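Dried pears, and a notebook from Zakside

I've had pears on my mind for weeks now, so you're getting pears! Back in the spring I promised a piece on vinegar and it's coming, I swear, but a notebook landed on my kitchen table and I couldn't put it down.

The notebook belongs to Elisa Bellini, whose great-aunt kept house on a farm outside Zakside and wrote down what she cooked, what she paid for it and (my favorite) what the weather was doing while she cooked it. There are 123 pages, mostly in pencil, and pears turn up all over the place. Pears in the bread, pears with barley, pears boiled down until they were black and then spread on everything. Almost none of them are fresh. They went into the bread oven after the loaves came out, on slatted trays, and stayed there overnight, and then again after the next baking, and again after that.

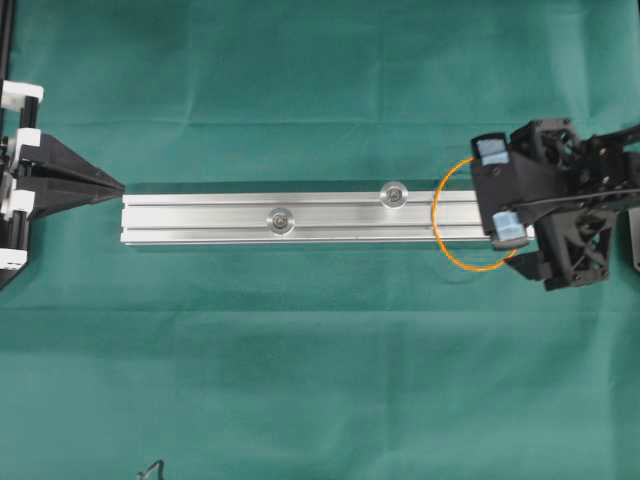 Metal bar with two round fasteners

I love this kind of cooking, where the oven does three jobs on one load of wood. Bread first, while the bricks are fierce. Then a pot of beans or a covered dish of something tough. Then the fruit, when you can hold your hand inside and count slowly to 20 (her test, and I've used it since). She complains in one entry that she was too greedy and put the trays in early, and the pears "cooked and wept," which I have now done myself, twice.

The pears she used weren't good ones to eat. She calls them Tulska, and I haven't been able to pin the name to any variety in the orchard books. Stelios Alexiou, who knows far more about old fruit than I do, thinks it may be a local name for a small hard perry pear, the kind that puckers your mouth up. That would make sense to me. Drying tames all that bitterness, and what's left is chewy and a little smoky, more like a date than a pear. 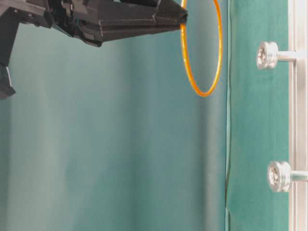 Anyway, I don't have a brick oven. I have a rental-kitchen electric thing with a door that doesn't quite close, and for once that's a help. I bought a bag of the hardest, cheapest pears at the Huỳnh market and left them whole with the skins on, the way the notebook says. Lowest setting, overnight, out on the counter all day, back in for the next night. Four nights in all. They shrank like crazy! I started with a tray so full I had to stack them and finished with enough for a medium jar.

Then I made the pear and barley. You soak the pears in the evening, simmer them in their own soaking water, pull them out, and cook the barley in what's left. The notebook has you add a lump of butter and salt and put the pears back on top. No sugar, no cinnamon. I was ready to add both, and I'm glad I tasted it first, because the broth is dark and sweet all by itself. We ate it with smoked sausage, and the cold leftovers got fried the next morning.
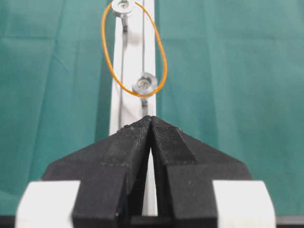

3 min read

A few of you wrote in after the last issue about fasting dishes, and this one seems to belong with them. Swap the butter for linseed oil, as she does in the weeks before Christmas, and there's no meat or dairy in it. Rizal Hidayat asked whether families ever bought their dried fruit. Here they sold it, or she did at least. She records 3300 pears dried in her best year, and a line in January says that most of them went to a dealer and the money went on boots.

I'm still stuck on one word. She keeps mentioning a "jilter," which goes under the trays or maybe between them, and it isn't in any dictionary I own. If your grandmother had one, please write and tell me what it was. Next time, vinegar.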